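Conham Robotics Project - Handout 4: Grasping Straps and Other Soft Parts

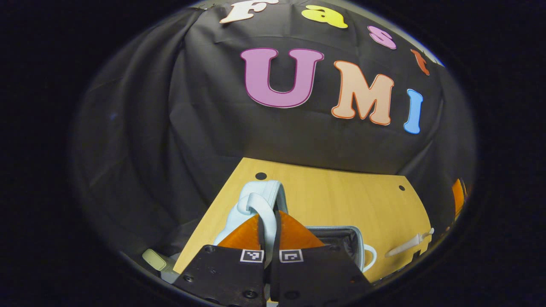 Fig. 1. Hand-held gripper closed on the strap of a VR headset, seen from the wrist camera.

Course lead: Stojan Golob. Lab supervisor: Bukola Idahosa.

Last session covered blocks and cups, where the grasp point hardly matters as long as the pads close on two flat sides. A strap bends when you push it and drags the rest of the object along when you lift. The headset task is graded, so read this before you book bench time.

Where to grasp

Pick a section of strap that stands up from the table. Come in with one pad on each side of it and close slowly. The soft pads will bend around the strap before they grip, so keep closing after first contact. If you stop too early the strap slides out on the lift.

Do not grasp the headset by the padded face part. The foam marks easily and we have to share it with the Helley group.

Watching the markers

Each finger plate carries a small square marker. The software reads finger opening from the distance between the two markers in the view, so both have to stay visible for the whole demonstration. A sleeve or a loose end of strap across a marker gives a gap in the width signal. Short gaps are filled in during processing. Long ones mean the demonstration is dropped.

Remember that the lens is very wide. Straight edges near the border of the view come out curved, and things off to the side look farther away than they are. Judge distance by looking at the bench, with your own eyes, and use the video only for checking afterwards.

Recording procedure

Work in pairs, one person on the gripper and one on the log sheet.

1. Run the gripper calibration: open fully, close fully, twice.
2. Place the headset on the table in a new position.
3. Start recording and hold still for 2 seconds.
4. Approach, grasp, lift, and set down at the target.
5. Hold still again, then stop.
6. Write the result on the log sheet, including failed attempts.

Each pair needs 4 usable demonstrations per starting position. The class total stands at 257 and the Kidum training script will run on what we have at the end of July. Last year's set had only 100 and the policy never learned to lift - it reached the strap and stayed there.

For next time

Bring one failed demonstration and be ready to say at which step it went wrong. Pairs who have not done the calibration exercise should see Bukola first.

This site uses cookies to remember your settings. Accept all | Manage preferences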